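Zirkwood Hall Annual Walk-Through
Ground floor, kitchen, stairs and yard
Walked on a Monday in March, starting 7:40 a.m.

Key: OK = fine. FIX = fix it before the next booking. WATCH = same as last year, and we all know how that goes.

ENTRANCE AND LOBBY

Front doors open outward, both leaves: OK
The left leaf needs a shoulder. I have one, so it passes.

Exit sign lit: OK
Lit, and buzzing in something close to B flat.

Door mat flat, no curled edges: FIX
The mat has curled toward the visitor like a wave about to break. Somebody taped it down last fall with packing tape, which then curled too.

Occupancy notice posted and readable: FIX
Posted: yes. Readable: only if you take down the poster for the Branitz Road plant sale, which is two years old and has outlived most of the plants.

MAIN ROOM

Aisles clear to both exits: OK
Clear once I moved the piano bench. The piano itself is parked where it has always been parked, outside the marked aisle by the width of a hymnal.

Stacked chairs no higher than the line on the wall: FIX
The line on the wall was painted by me. The chairs were stacked by people who took it as a suggested minimum. The stack by the window leans toward Coelho Street.

Extension cords: FIX
Found one cord plugged into a second cord, plugged into a power strip, which ran a single lamp that doesn't work. Unplugged the whole family and put it in the office.

Ceiling tiles: WATCH
The stain over the stage used to look like Ohio. It has since annexed part of Kentucky. Roof was dry on top when I went up, gutters were full of leaves. Gutters cleared, stain drawn around in pencil so we can have a proper argument next year.

Tables, legs locked: OK
Two of the folding ones pinch. Tape flags added at the hinge, on the theory that people read tape.

KITCHEN

Extinguisher charged, tagged, on its hook: FIX
Charged and tagged. Not on its hook. It was holding the pantry door open, a job it does very well. The pantry door now has a wedge.

Stove knobs present and marked: FIX
Three present out of four. The fourth burner is being worked with pliers, and the pliers have their own nail. New knob ordered.

Fire blanket: OK
Still in its pouch, still under the calendar. Move the calendar.

Refrigerator at a safe temperature: OK
Temperature good. Contents are another matter, and I'm an inspector, so I closed the door.

Hot water at hand sink: OK
Takes long enough that you could sing the birthday song through and start on the second verse, if it had one.

First aid kit stocked: FIX
27 bandages, all the size meant for a fingertip. No gauze, no tape, one packet of burn gel that expired during a previous administration. Restocked from the Lekine kit in the office, so now the Lekine kit fails. See next year.

STAIRS AND STORAGE

Handrail tight: FIX
Top bracket wobbles. Two longer screws, and please use the drill this time.

Stair light works from both switches: WATCH
Works from both switches provided the other one is in the right mood. Electrician called.

Nothing stored under the stairs: FIX
Under the stairs: a banner, a fan, a box marked KEEP and a box marked DON'T KEEP. I looked in both and can't tell the difference.

YARD

Ramp surface sound, edges visible: OK
Repainted the yellow edge myself. It is straighter than it looks.

Gate latch: WATCH
Latches if slammed. The neighbors have noticed.

Outdoor light: OK
Comes on at dusk, and also at noon.

TO DO BEFORE THE NEXT BOOKING

Mat, chairs, handrail, stove knob, first aid tape and gauze, stairs cupboard. Hardware budget is $200 and the handrail comes first. The roof quote was $4000, so the pencil line stays for now.

Signed copy goes in the office binder, behind the tab marked Boiler. We don't have a boiler.
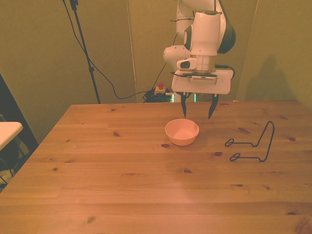 Robotic arm over a small round bowl on a light pine table.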